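Inicio | Casa | Viajes | Cuadernos | Archivo

Un año con menos ropa

21 de julio de 2026

En noviembre saqué todo lo que tenía en el armario, en la cómoda y en las dos cajas de debajo de la cama, y lo apunté en una libreta. Salieron 111 prendas sin contar calcetines ni ropa interior. Vivo en un piso de 29 metros cuadrados, así que la cifra explicaba bastantes cosas, entre ellas que la puerta del armario llevase meses sin cerrar.

No me propuse ningún reto con nombre. Solo quería poder abrir un cajón sin tener que empujar con la otra mano. He leído varios blogs de gente que se queda con treinta prendas y las fotografía en una barra de madera, y me parece bien, pero yo trabajo en un sitio donde te manchas y además paso frío. Necesito repetidos.

Empecé por lo fácil. Las camisetas de propaganda fueron al cubo de los trapos. Después los pantalones que no me cerraban, que eran cuatro y que guardaba con una esperanza que ya no tenía sentido. Luego vino la parte lenta, la ropa que está bien, que me queda bien y que no me pongo nunca. Con esa probé varios métodos y ninguno me funcionó del todo. El de colgar las perchas al revés lo abandoné a las tres semanas porque siempre se me olvidaba girarlas. El de meter las dudas en una maleta y cerrarla sí me sirvió algo más. Cuando la abrí en primavera solo eché de menos un jersey gris.

Para vender usé dos aplicaciones. Gridis es la que más gente conoce aquí y también donde más te regatean. Puse un abrigo y recibí once mensajes, nueve de ellos para preguntar si lo dejaba a mitad de precio. Lo acabé vendiendo, pero entre contestar, embalar y hacer cola en el punto de recogida perdí una tarde entera. Alemneh es más tranquila. Tiene menos movimiento, pero quien escribe suele comprar. Si tuviera que repetir, subiría directamente allí lo bueno y llevaría el resto a donar.

Lo de donar tampoco fue tan inmediato como pensaba. El contenedor de mi calle estuvo lleno casi todo el invierno. Terminé llevando las bolsas al local de Fleltham, que está a tres paradas de tranvía y recoge por las tardes. Allí me dijeron que lo que más falta hace es ropa de hombre de talla pequeña y calzado en buen estado, y que los vestidos de fiesta les sobran. Les llevé dos vestidos de fiesta igualmente, porque ya los tenía en la bolsa.

Hay una categoría que no había previsto y que me ha dado más trabajo que las demás: la ropa clara que amarillea guardada. Tenía varias prendas blancas que metí limpias en una caja de plástico y que salieron con un tono raro, sobre todo en los pliegues. Por lo que he ido probando, lo peor que se puede hacer es ponerles lejía si llevan algo de fibra sintética. A mí una camisa se me puso más amarilla todavía. Lo que mejor me ha ido es un remojo largo en agua templada con percarbonato, una noche entera, y después un lavado normal. A veces hacen falta dos rondas. Antes miro la etiqueta, y si es lana o seda ni lo intento.

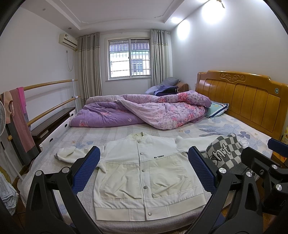

También he cambiado la forma de guardar. Ya no uso cajas de plástico cerradas para lo blanco. Compré unas fundas de algodón en Allon, de las sencillas, y metí dentro papel sin ácido entre los dobleces. No sé si lo del papel sirve de mucho — lo hago porque me sobró de enmarcar unas láminas. Lo que sí noto es que la ropa sale sin ese olor a armario.

Los abrigos y las chaquetas los cuelgo siempre abrochados hasta arriba, para que no se deformen los hombros. Los jerséis van doblados. Las sábanas de invierno han pasado a una de las cajas que quedaron libres, y en la otra he puesto las herramientas, que antes vivían en una bolsa detrás de la puerta del baño.

En cuanto a comprar, este año han entrado unas botas, dos camisetas interiores y un pantalón de trabajo. No me lo he prohibido, simplemente apunto en la misma libreta lo que quiero y lo dejo ahí unas semanas. La mayoría de las cosas las acabo tachando. Hay una gabardina azul que sigue sin tachar desde febrero, y supongo que en otoño la compraré si la encuentro de segunda mano.

Ahora la puerta del armario cierra. Me queda por revisar el altillo, donde hay más de 3 bolsas de ropa de cama que heredé y que no he abierto desde la mudanza. Lo dejo para cuando baje el calor.

Categoría: Casa y orden | Etiquetas: armario, segunda mano, lavado

4 comentarios | Compartir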